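Clalemville flat, before the shelves go up
Mon 30 March

We got the keys to the flat on Flasthorpe Street and I have been grinning ever since. It's small, it's a bit plain, and I love it already. I know most people wait until the rugs are down and the art is hung before they share anything, but I always like seeing other people's places while they're still working things out, so I'm putting mine up in the same spirit. The pictures open up bigger if you click them.

The brief to myself was simple: keep what's good, spend 3,000 at most, and don't paint anything I'm not sure about. So far I've spent 355, nearly all of it on hooks, hinges and sandpaper, and I'm very pleased with myself. 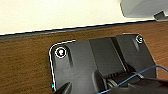

Timber was the thing I wanted most in this place, and I wanted it warm. Everything else in the flat leans pale, so a proper reddish-brown desk was always going to do a lot of the work. Look at the grain along the back there, with those lighter and darker streaks running along beside the wall! The cream-white behind it is the colour we inherited, and I had a whole fan of paint chips ready to replace it, including a grey-green called Susuvura that I carried in my bag for weeks. Then I held the chips up against the timber and put them all away again. The cream stays. I might still use Susuvura inside the hall cupboard, where it can be a bit of a surprise.

I'm planning to oil the desk in September when I can have the windows open all day. If anybody has a favourite oil that doesn't turn everything orange, please tell me, I'm collecting opinions.

The kitchen is where I've been happiest. It's only 2 metres from one end to the other, and I thought that would drive me up the wall, but you can reach absolutely everything while you're stirring something – I made a whole risotto without taking a step. 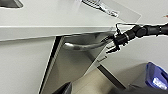 I'd also worried it would feel clinical with so much white, and it doesn't, especially late in the afternoon when the light comes in low and goes a bit golden. I've got a tall stool coming for the end by the window, so whoever's visiting can sit and chop things and talk to me. The drawers still need liners. The tea towels are living in the bread tin for now and I've stopped noticing.

One small win: I measured the gap beside the fridge three times and a narrow trolley from Lü will fit, the plain one with the three shelves. Onions at the bottom, oils in the middle, and all the jars I swore I wouldn't buy on top.

The carpet was the big argument. I was ready to have it up on day one, and then I lived with it for a fortnight and came right around. It's loud and cheerful and it makes the rest of the flat look better dressed than it is. The quote to replace it was 555, so that money has gone straight back in the pot for curtains – something long and heavy, I think, maybe rust or a deep mustard.
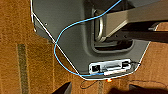 Floors and underfoot

Orange-brown, wall to wall in the main room, and staying put. It's lovely on bare feet first thing in the morning. I gave it a good going-over with bicarb and a borrowed vacuum, and the colour came up beautifully. I'd like a flat woven rug near the door to save it from shoes, in cream or a faded blue.

Next up are the shelves, then the hall cupboard, then the curtains if I can settle on a fabric. I'll add more pictures to this page as each bit gets done.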